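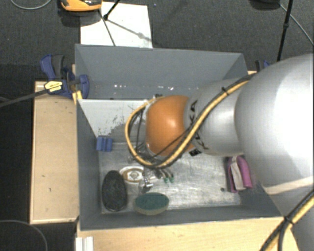
Why do stars twinkle when planets, most nights, do not?

The cause is the air above us. A star is so far away that its light reaches us as a single point, and small pockets of warmer and cooler air bend that point of light by slightly different amounts from one moment to the next. The eye sees this as a flicker in brightness and sometimes in colour. A planet is close enough to show a small disc. Each part of the disc flickers on its own, the parts do not keep step with one another, and the total stays nearly steady.

The effect depends strongly on height above the horizon. Light from a star directly overhead passes through the least air. At an altitude of 30 degrees the path is 2 times as long, and at 20 degrees it is nearly three times as long. Low stars therefore twinkle far more than high ones. Even a planet will flicker if it is low enough, and Mercury, with its small disc and its habit of staying near the horizon, does so often.

Colour changes are strongest in bright white stars seen low down. The air acts as a weak prism and spreads the light into a very short upright spectrum. The red and blue ends take slightly different paths to the eye and are disturbed at different moments. Sirius is the usual case for observers at our latitude, and most winters we receive at least one letter reporting it as an aircraft.

Readers with a telescope will know the same disturbance as "seeing". At low power a star merely shimmers. At high power it swells into a blurred patch, and fine detail on planets comes and goes. Steady air and clear air are separate matters. A slightly hazy night under high pressure may give sharp views of Saturn, while a sparkling night after a cold front is often poor for anything but wide fields.

Local heat adds to the problem. Roofs, car parks and paved yards release warmth for hours after sunset. Grass is better. A telescope carried out from a heated room needs time to cool, and a mirror that is still warm produces its own currents inside the tube. Dima Geagea, who keeps the observing log at Claststead, allows 30 minutes for a small reflector and longer for a large one – in June, when the nights are short, the instrument goes out before dusk.

A simple test needs no equipment. Choose one star high up and one of similar brightness near the horizon, and watch each for a minute. Note the altitude, the wind and any colour seen. Notes for the next issue may be left at the Claststead desk or handed in at the monthly meeting, marked "twinkling".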